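Print this entry | E-mail this entry

Workshop notebook – bottles and cups
Sunday, March 17, 2019

Spent the afternoon on the pouring question for the Kiditz cup set. Fehr wants to know by May whether we keep the shape of the cup or open it up at the top. The bottle is the metal-necked sample from Videtti. Room was quiet, heating off.
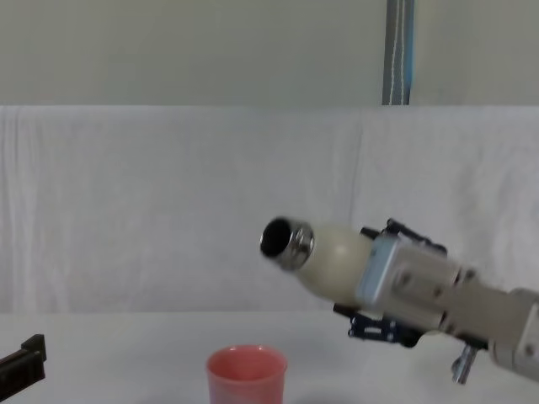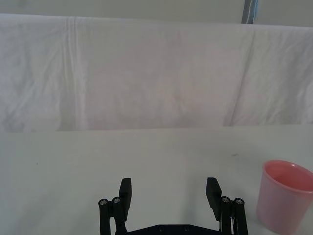 The trouble with the Videtti bottle is the neck. It pours well when it is nearly full and badly when it is half empty, and the change comes sooner than I would like. With the cap off, the water has to run over the inside of the shoulder before it reaches the metal, and at a shallow tilt it comes out in a thin rope that bends back toward the threads. The pink cup has a slight flare to it, and the flare helps less than we thought. What matters more is where the opening of the bottle is when the water starts. If you begin tilting off to one side and then move over, the first mouthful goes on the table. Tilt later and it goes in the cup.

Filled the bottle to 157 ml short of the top for the first set and did 6 pours. Four clean, two with drips down the outside of the cup. For the second set I started with 145 ml in the bottle, all of it to go into one cup. That one is harder to judge. Near the end you have to go well past level and the last of it comes in two gulps. Lost about a spoonful each time. I did not weigh the spills and should have.

Dried the bottle between sets. The threads hold water. Even after wiping, a drop sits in the lowest groove and comes off on the next tilt, so a dry start isn't really dry. I ended up twisting a corner of paper towel around the neck, which got it. If we write this up for Gremalness, put the towel step in, or their numbers won't match ours.

Cup notes. The rim is rolled and that is a good thing for drinking, but a drip that lands on it runs along the outside of the roll and down the wall. It follows the ridges partway round before it drops. On the white table you can see the ring it leaves if you get down low and look across. Dwight Lavoie suggested a sharper edge on the inside of the roll. I think that would be worth one sample, no more. Fehr will not pay for new tooling on a run of 1,000.

Also tried holding the bottle farther back. Less control when it is full, no difference when it is low. Gripping it just behind the shoulder is still best.

To do:
– weigh cup and table towel before and after, every pour
– repeat the low fill with the bottle brought over the cup before any tilt
– ask Videtti if the neck comes without the outer threads, or with a lip
– one cup sample with the sharper rim

Left the cups upside down on the rack. Bottle is on its side with the cap off so it airs out. Please don't put the cap back on overnight, it smelled last time.

Comments

dlavoie: I meant the outside of the roll, not the inside. Will sketch it.

Marta: Was the water cold? We saw more dripping with cold.

dlavoie: Tap, I think. It isn't written down.

Marta: Then add it to the list. The scale is in the second drawer, it needs a battery.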